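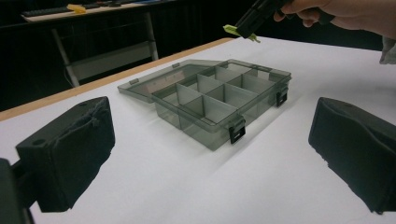
Erngate, June

Third entry on the Clullell hand-held gripper kit. We have it on loan from Sezer until the end of the month and I owe Areti a yes or no on buying. The first two entries covered unpacking and calibration. Today was the organizer box task, both hands, one gripper per hand.

Setup as before. White top, dark backdrop behind, second desk left where it was. Box placed near the middle of the table at a slight angle, not squared up, so the operator can't settle into the same reach every time. Lid open for the start position in this block. The task is to bring the lid over, seat it and press the two latches home. The reverse task (unlatch, open, lay the lid flat) gets its own block tomorrow.

Why this box: it is tinted and see-through, and the dividers are nearly the same gray as the walls. If the kit's tracking or its preview image has trouble with clear plastic I want to find out before we pay for it. The latches are also small for these fingers, and most of what Namton wants us to collect for them is small plastic parts.

Notes from the session, in the order I wrote them down.

Sync. Left and right streams started together every time except one. On that one the right unit came up late and the software flagged it without being asked. I threw the run out. The loan unit's manual says to restart both sides if this happens; restarting only the right side did nothing. 3202 is the code it showed. Sezer support has the code and the log and will get back to me.

Padding. The foam on the black fingers grips the lid well enough to lift it from the far edge. It is less good on the latches. The foam gives before the latch does, so you push further than you expect and the box slides away from you. A thin rubber mat under the box would cure it, but the Namton spec says bare table, so we steady the box with the other gripper. That works and costs a second or two per run. Areti tried pressing with the corner of the finger in place of the flat and had better luck. I will write that into the operator sheet.

Preview. Clear plastic was less of a problem than I feared. The lid edge is hard to pick out when it lies flat on the white top, and the operator tends to feel for it. With the lid partly raised it reads fine. We tried turning the overhead light down one step and it helped the lid and hurt the latches, so I put it back up.

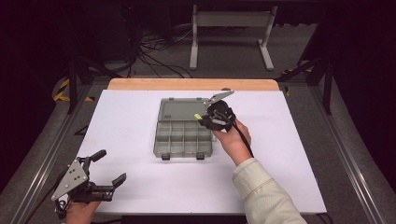
Cable handling is my main complaint. After an hour the cable starts to pull on the wrist, and whoever is holding the grippers begins to change how they reach to keep it slack. You can see the change when you compare early and late runs side by side. I clipped the cable to a sleeve with a bit of hook-and-loop and that took most of the pull off. Sezer sells a cable harness as an add-on. I have asked for a price and whether one could be sent with the loan unit.

Weight is okay. Areti did 18 runs back to back before wanting a break, I did fewer. Forearm gets tired before the hand does.

Opening width: enough to take the short side of the box but the long side is out of reach, so nobody should plan a task that needs a single-hand lift of the whole thing. Two-hand lift is fine with the lid closed. With the lid open it wants to tip backward.

Storage. The software wrote everything to the local drive with no dropped files. At this rate we need some 1000 runs for the Namton job, and the drive will not hold that, so either we offload nightly or we budget for a larger one. Add to the quote.

Where I am leaning: buy one pair, with the harness, if support can explain the late start. I would not buy the extended service plan. It covers the electronics but leaves out the finger pads, and the pads are what will wear. Ours already look fuzzy along the edges. Replacement pads are listed separately and I can't find a lead time.

To do
Reverse task block, lid closed at start.
Try the corner press with an operator who hasn't seen the box.
Chase Sezer on the code, the harness and the pad lead time.
Ask Namton if they accept runs where the second gripper steadies the box. If they don't, half of today has to be redone.
Areti Christodoulou to check my late runs against hers for wrist angle.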